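Hand-held gripper demos vs teleop: the Prernis cloth numbers

gantry_gus
Finally read the Prernis cloth paper. 700 demos collected in ordinary homes with the hand-held gripper, against 157 teleop demos in the lab. They say the hand-held set wins on fabric it hasn't seen. Anyone tried to reproduce it?

softjaw
Define "wins." They compare 700 demos to 157 and conclude that the collection method matters. I could have predicted that one with a bar napkin.

gantry_gus
They match on collection hours. Teleop is slow. That's sort of the whole argument.

softjaw
Then call it a paper about cost. I have no quarrel with cost. My quarrel is with the word "generalization" in the title.

mopbucket9
We ran the Covetti checkpoint on our arm with 202 trials. Great on dish towels, miserable on anything already folded, where it grabs one layer and proudly walks off with it. I'd subsample to 157 and rerun before anyone orders more hardware.

softjaw
Thank you. Did you subsample?

mopbucket9
I have a day job.

lowtorque
Part of the Etdale group here, we're doing our own home set. Subsampled to 157 last November and the gap shrank by half but didn't close. My guess is the backgrounds. The lab demos all have the same gray bench behind them. Ours look more like this: 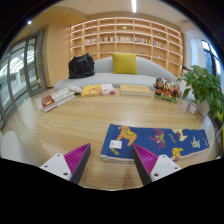
Folded printed cloth on a living room table, fingers open.

softjaw
OK, that is more clutter than my entire lab owns. Still want to see it with the backgrounds masked out.

lowtorque
Running now. 1,601 clips to mask and the Gronow tool keeps deciding the fingers are background.

gantry_gus
So it's a cost paper with a scenery bonus?

softjaw
I'd cite that.

mopbucket9
lowtorque, post the masked numbers even if they're ugly. And split out the folded cases please, I'm tired of being the only one who fails at those.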